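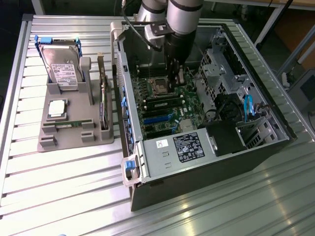 How long does the visit to the Pirkley paper mill take, and can one go without a booking?

Plan for half a day. The mill takes booked groups only, and in June there were two tours, one at nine in the morning and one after lunch. I joined the morning one.

## Getting there

From Whitelaw station it is a walk of 51 minutes along the river, or a short ride on the bus that stops at the mill gate. I walked, and I would do it again. The path is flat and there is a bakery halfway. Please note that the gate on the river side is locked, so you must go round by the road.

## The tour

Our guide was Orsolya Jakab, who has worked in the pulp hall and later in the laboratory. She gave us ear plugs and yellow vests, and asked us to keep behind the painted line. The mill is 142 years old, and the oldest building is now used only for storing rags and cotton waste.

First we saw the pulpers, which smell of wet cardboard and a little of vinegar. Then came the Lendari machine. It is 60 metres long and makes paper for notebooks and envelopes. I had expected that the sheet would move slowly – it runs so fast that the eye sees only a white surface which seems to stand still. At the dry end a man took a sample and held it against a lamp to look for thin places. He let us try also, and I found nothing.

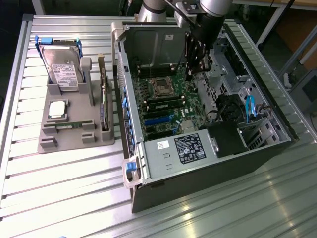 Labels were for me the most interesting part of the morning. Pirkley makes a label paper called Gronix, and the guide explained that it must take very small printing without the ink spreading. I had never thought about this paper before, but one meets it everywhere: a hard drive, for example, carries a white label with small black text and barcodes, and if the ink had run, such a code would be of no use. In the laboratory they print a test pattern on each batch and examine it under a magnifier.

## Practical notes

The tour has many stairs and the pulp hall is very warm, so take a light shirt. The shop sells offcuts in packs of 100 sheets, and only cash is accepted. The canteen is open to visitors until two o'clock – the bean soup was good.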